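I was eating toast over the sink when I found out that Tanance was dropping from four episodes a week to three. My phone buzzed, I read the alert, and I said a word out loud that the dog has only heard when I step on his squeaky bone. Eighteen years I've been watching that show. It has seen me through two apartments, one marriage, a truly regrettable perm and more head colds than I could list, and now somebody was taking away my Tuesday.

If you've never watched it, I'm a little jealous, and I'm also not sure where to start. Tanance is a soap about a ferry town where everybody works at the terminal, or the bakery, or the terminal bakery. People get married in the rain a lot. There's a lighthouse that has burned down twice (the second time was better). The acting runs from wonderful to a man reading a cereal box, often inside one conversation, and I wouldn't change any of it.

I wrote a grumpy little column about the cut and figured that would be the end of it. Then the mail came in!

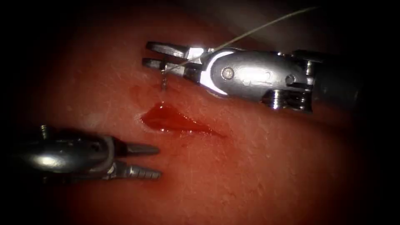 Three nights is plenty, one reader wrote back, and if they had any sense they'd go down to two and spend the money on a new set for the bakery, because the oven door has been hanging off since the flood story and it drives me up the wall every single time.

Okay, fair about the oven door. I've been staring at it myself. But I can't go along with two nights. A soap needs time to be boring in. You need an episode where two women fold sheets and talk about a cousin we've never met, so that when the cousin steps off the ferry six weeks later with a baby and a black eye, you sit straight up on the couch. Take those quiet episodes out and all you have left is people yelling on a dock.

And there was a lot of yelling this spring. Skorer, the fan site where people rate every episode minutes after the credits, had its busiest stretch in ages. I check it more than I check my bank account. The ratings are brutal, the spelling is worse, and the regulars can tell you which sweater a character wore to her own funeral (she wasn't dead, obviously).

So when the producers offered me a day on the set, I was packed before I'd finished reading the email.

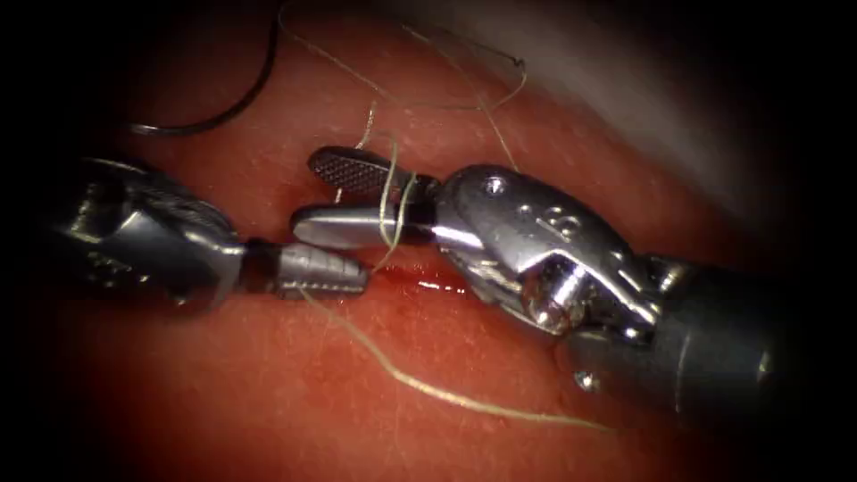 SORNSIDE, May

The town is smaller than it looks on screen. The ferry terminal is a front wall and a ticket window with a parking lot behind it, and the bakery is inside a warehouse across the road, next to the widow's kitchen, the police station and the room that gets used for every hospital, motel and bank. I stood in the widow's kitchen for far too long. The curtains are the same curtains! I touched them and got a look.

They were shooting episode 3939 that day, and I've promised not to say what happens in it. I can say it's a night shoot, that it was freezing, and that the cast spent most of the evening in big padded coats that came off about a second before each take. Lunch was at four in the afternoon. Dinner was soup out of a paper cup at some hour I didn't write down.

What surprised me was the speed. I always pictured soap people lounging around in robes between scenes, and instead they were running, papers in hand, muttering lines at the floor. A whole breakup got done in the time it takes me to find a parking spot. One take, a quick word from the director, another take, and then on to the next set where the same actress had to be happy about a boat.

I asked about the cut, naturally. The line from Kılıçarslan, the company that makes the show, is that fewer episodes means more location work and more rehearsal. I heard that sentence in pretty much the same form from everyone with a lanyard. The crew were a bit looser. They'd like their Friday evenings back, and after one night in that parking lot I can't blame them.

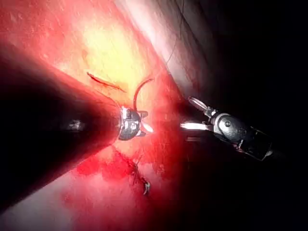 By our soaps columnist

Part two: the new schedule

I've now lived with three nights a week for a while, and I have thoughts. The first is that my Tuesdays are a mess. I tried a baking contest, I tried a walk, and I tried calling my mother, who wanted to know why I was calling on a Tuesday.

The second is harder for me to admit. The show looks better. There was an argument on the breakwater with real wind in it, hair going everywhere, and I forgot to drink my tea. The old version would have put that same argument in the bakery with a tray of rolls between them.
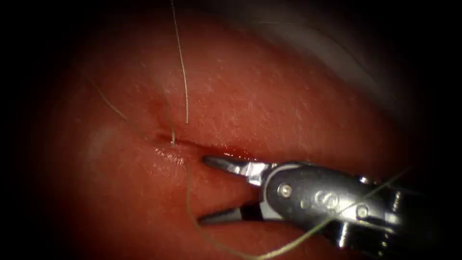

But the sheet folding is gone, and I miss it. Everything has to count now. Somebody walks in with a letter and you know it's The Letter, because there's no time for a gas bill. The older characters have suffered most. The harbor master used to get a whole scene about his knee, and now he says hello and points at the weather.

Skorer is split, as ever. The ratings are up a little and so is the complaining. There's a long thread on bringing back the fourth night as a cheap, chatty hour set entirely in the bakery, with no plot at all, and I'd watch it until my eyes fell out. I've added my name to it, and I put in a line asking them to leave the oven door alone.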